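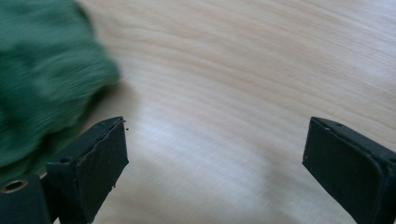 What does the table care work pay for in this reporting period?
It pays for refinishing the pale wood tabletops in the shared dining room at Gratbridge, for the cloths used to wipe them, and for a written cleaning routine that kitchen staff can follow without supervision.

Gratbridge Dining Room: Tabletop and Linen Progress Report
September 2021
By Elmarie Khumalo

1. Status

The tabletop work is on schedule. All tables assigned to the first phase have been sanded, sealed and returned to the dining room. The second phase covers the tables in the side room and has not started. Spending to date is $3,000, all of it against the materials line. Labor is charged to the house budget and does not appear in this report.

2. Surface finish

The finish is a clear coat applied in thin layers with light sanding between them. Earlier samples were rejected for a yellow cast that hid the grain. The product now in use, supplied by Pasaribu, leaves the wood pale, and the tan and light brown grain lines remain easy to see. The surface is smooth with a slight gloss. Under the window light it shows a white to bluish sheen. Konrad Widmer asked in March if a matte version could be used in its place. A matte sample was tested on an offcut and marked more easily under a plate, so the gloss version was kept.

Grain density varies across the boards. Where the streaks run close together the coat took longer to level, and two tables needed an extra pass. This added one working day to the phase.

3. Cloths

Green cloths are reserved for dining tables. Other colors are used at the sinks and on the floor and are stored separately. The order was for 60 cloths, of which 20 are held back as replacements. Liesl Tanner keeps the stock sheet and reports 10 cloths withdrawn so far, most for frayed hems.

The cloths shed lint during the first washes. Washing them twice before issue reduced this to an acceptable level. Fabric softener is not used, as it lowers absorbency and leaves a film on the coat.

4. Cleaning routine

The routine was drafted by Cinzia Sanna and is posted inside the pantry door. Current wording:

Clear crumbs with a dry cloth first. Wipe with a damp cloth, following the direction of the grain. Dry the table before chairs go back. Do not leave a damp cloth bunched up on the wood. Report any white ring or soft spot to the kitchen lead on the same shift.

The line on bunched cloths was added after two rings were found on one table. Both came out with a light polish. No new rings have been reported after the line was posted.

5. Open items

The side room tables have an older wax finish that must be stripped before sealing. Jusarora has quoted for the stripping compound but has not confirmed a delivery window. If delivery slips, the side room will be done one table at a time so that meal service can continue.

Hooks for drying the cloths have been requested and not yet approved. Cloths are dried on a folding rack in the meantime, and the rack blocks the pantry shelf when it is open.

Benedicta Korletey has asked for a wear check before the final payment is released. It will cover gloss, edge chips and staining on each first-phase table. Results will be attached to the next report.

Related items
Gratbridge: Side Room Survey and Wax Test
Zumport Small Works Fund: Reporting Schedule
Linen Stock Sheet, Notes for Kitchen Leads
Chair Glide Replacement, Closing Report

Contact the Gratbridge house office | © 2021 Gratbridge | Back to top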